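2021-11-19
Posted by: list member, Zimville bench

Quick one before I head out, replying inline to the question about the brick set.

> We're planning our own collection round for Lestix and wondering
> how many demos per task you ended up needing. Also whether you
> reset the pile by hand between runs or let the arm do it. We did
> a first batch in September and the policy learned to go to the
> same spot every time, no matter where the bricks were. Pretty
> discouraging. Any tips on variety would be great, and do you
> keep the failed ones?

OK so in order, more or less.

Demos. We have 400 for the block picking task as of last night. First usable policy came at 200, but "usable" is generous - it would go for the right colour most of the time and then close its fingers on air a bit too far to one side. The second 200 helped more than the first, I think becuase we'd got better at driving by then. Early ones are full of hesitation and the model copies that faithfully. If I were starting over I'd bin the first day's worth for every new operator.

Reset. By hand. Tried having the arm do it, took forever and the pile always ended up in the same corner, so you're back to your own problem. Now whoever is at the bench messes up the blocks between runs, no looking at the last layout. Some flat, some tipped up on a neighbour, some touching. The touching ones matter a lot. If every block has a clear gap around it the policy never learns to get a finger in.

Colours are all in one cluster on the grey plate, no sorting:

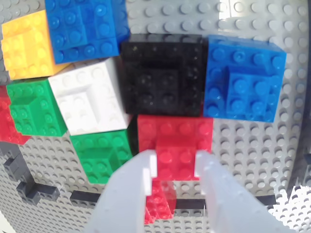
Red block between the fingers, black right up against it, blue to the right of the black.

Same spot problem. Had this too. Two things fixed it for us. Move the whole cluster, not just the blocks inside it, and change the target colour every run so you never get a streak. We had a streak of 11 reds in the Droslow set and you could see it in the results, it wanted red no matter what you asked for. Also turn the plate now and then if yours isn't bolted down.

Light - leave it alone. I spent ages trying to get rid of the glare on the studs and then the policy fell over the first time the sun came in. Now we record at all hours, blinds up or down, whatever. Black is still the worst colour for us by a long way, white second.

Failed ones. Keep them but tag them. We use 2 tags, "missed" and "dropped", anything finer and people stop agreeing. We don't train on either at the moment. If the operator misses, then recovers and gets it, that goes in as a good one and I wouldn't trim it. Those recoveries are gold.

One more thing, write down the target before the run starts and not after. We lost a chunk of the Major set to labels filled in from memory at the end of the day and had to rewatch teh lot.

Haven't tried placing yet, only picking and lifting. If someone here has a decent way of scoring a placement on studs I'd like to hear it - pressed down properly versus just sitting on top looks the same from our overhead view.

Can share the tag sheet and our run checklist if that's useful. Will be slow on email till next week.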